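The safety manual for our arm at Trirgate runs to 83 pages, and I have read all of them, which I believe puts me in a club of 2. The other member is Usman Bhutto, who wrote it.

It is a fine manual. It tells you how far to stand from the arm, what to wear, where the stop button is and what color the stop button must be. It has a page on lifting the manual. What it does not have is a single line on what the thing may be given to hold.

I bring this up because grippers spend their days holding things, and the rules mostly seem to have been written for a gripper that holds nothing and waves. A block is easy. You can write a rule for a block over lunch. Keys are another matter. They slide, they hook, and they come up with friends attached.

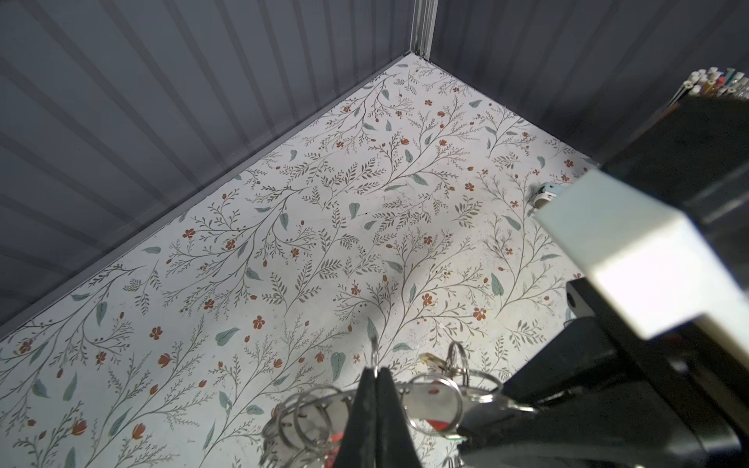

Shabnam Mirani thinks I am making too much of it. Her view is that a standard with a list of approved objects would be 800 pages by June and out of date by the end of the month, and that people who can be trusted near a moving arm can be trusted to look at what they put under it.

She has a point, and I have met the people. My own proposal is shorter. Before a run, somebody writes down what is going in, what the fingers will close on, and what happens if half of it comes along uninvited. Give it 60 seconds and a pencil. If a ring could catch on the arm, say so, and say who stops the job when it does.

Usman has agreed to consider this for the next edition, provided it fits on the page about lifting the manual. I have asked for the back of that page as well - he is thinking it over.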